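Chores desk: putting the fruit away

Members have asked several times since spring when a general-purpose machine will be able to tidy a kitchen. The short reply is that parts of the job can be done now and the job as a whole cannot. This item covers one small part, moving loose fruit from a table into a basket, and why it remains on our list of open tasks.

The fruit task was proposed by Despina Dinu in July. It has the advantage of being cheap to set up and easy to judge. The fruit starts on the table and should finish in the basket, undamaged, with the basket where it was. A person does this without thinking and usually while talking to somebody else. For a two-finger gripper it is a sequence of separate problems: find the item, choose an approach, close with a suitable force, lift, travel, lower, open, withdraw. Each step is easy enough in isolation. The failures are mostly at the joins.

Our group ran the task on the Ralano arm over two evenings, with a policy trained on 1746 demonstrations collected by hand in members' homes. Valentin Mocanu did the training and Paula Voicu kept the score sheet. The rules were simple. A run counted as complete if every item reached the basket within the time limit and no one touched anything. We made 50 runs. Those that went wrong fell into 3 groups.

The first was size. An orange fills the opening between the fingers and gives the pads plenty of surface to hold. A cherry tomato does not. The fingertips have to come down close to the table, and a small error in height either pushes the tomato away or presses it into the cloth. Once it rolls, the policy tends to return to the place where the tomato was and close on nothing. Valentin has added examples of recovery from this condition, and the rate has improved, but it still happens.

The second was softness. Fruit that has been sitting in a kitchen for a while is wrinkled and gives under pressure. The controller reads the motor current to decide that it has a grip, and with a soft item the current rises late. The fingers keep closing. Emanuel Pascu suggests a lower force limit for everything, which works for soft fruit and then drops the heavy ones on the way across. A separate limit for each kind of fruit means the machine has to know what it is holding before it holds it. Recognition is good on fresh fruit and less so on old fruit.

The third was the basket. Openwork plastic baskets weigh very little. If a finger catches the rim on the way out, the basket moves, and the next placement is made to the old position. Lowering further before release avoids bruising but brings the fingers nearer the rim. Releasing from higher keeps the fingers clear, at the cost of a drop onto whatever is already inside. We settled on a low release.
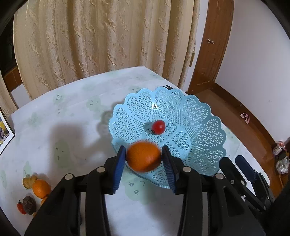
Collecting by hand is slower than it sounds. The operator has to move the gripper as the arm would move it, with no quick wrist turns and no help from the other hand. Most newcomers need a practice session before their recordings are usable. Paula's advice is to set the pace by the hardest item on the table and keep it for all of them. Recordings made at mixed speeds trained poorly.

Home collection matters because the bench is too tidy. A policy trained only on our gray bench at Clundetti failed as soon as a patterned tablecloth was put down – printed shapes were taken for objects, and the arm reached for them. Shadows had a similar effect. After home recordings were added, both faults became rare.

On present evidence, I would rate the fruit task as possible under supervision. It is not something to leave running while you are out. The same rating applies to folding small towels and to loading a rack with plastic cups. Wiping a table is slightly ahead. Anything with a drawer is behind.

Bogdan Pop will repeat the runs with the softer Gulyás pads when they arrive, using the same time limit and the same score sheet so that the figures can be compared. Members with a different style of basket are asked to bring it on Wednesday. Shallow ones are especially useful, as are any with a handle. Please bring fruit you do not intend to eat.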